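Search this site
Search
April
By our software correspondent

The quiet joy of a well-made archive

Every office I've ever worked in has had a drive full of scans that can't be searched. You know the kind: a folder called Misc, a folder inside it called Misc 2, and then page after page of crooked minutes with names like scan0047. So when the local history society in Barnton told me they'd put their whole run of newsletters into a form you can search, read aloud and open on a phone, I was on the train that Wednesday.

The newsletters go back to 1972. The early ones were typed on a machine with a clogged letter e, then duplicated on paper that has gone the colour of weak tea, and I had assumed that text recognition would make porridge of them. It did, the first time! The society's first go turned "annual dinner" into "annual dimmer" all the way through, and the parish council became the "perish council" for most of a decade.

What rescued the job was a dull little setting. They had been scanning at the lowest quality to save space, and when they went back and did the lot again at 300 dots per inch, in grey instead of pure black and white, the letters came up beautifully. The faint strokes survived, the smudges stayed smudges, and the dinners were dinners again.

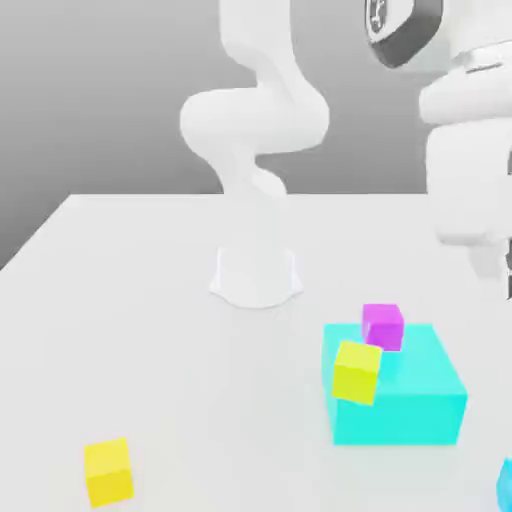
The recognition itself was done with a program called Jerkis (yes, really), which puts an invisible layer of text behind each page. You see the old typewritten sheet exactly as it was, wobbly margins and all, but you can drag your cursor across a line and copy it. I sat there searching for "flood" and hopping from one wet winter to the next for most of the morning. I can't remember when a document last gave me so much fun.

Then there's the matter of keeping it. The society saves everything in the archive flavour of PDF, with the fonts tucked inside the file, so a page won't suddenly turn up in the wrong typeface on somebody else's computer. They keep 3 copies, one of them at the Goodall reading room across the river, and they test-open a handful every month.

A sister group in Mokholm has started on its own pile, with 7 boxes of programmes and posters, and has already asked to borrow the settings sheet. It fits on one side of paper. I came home with a copy in my bag and made a start on Misc 2 that same evening.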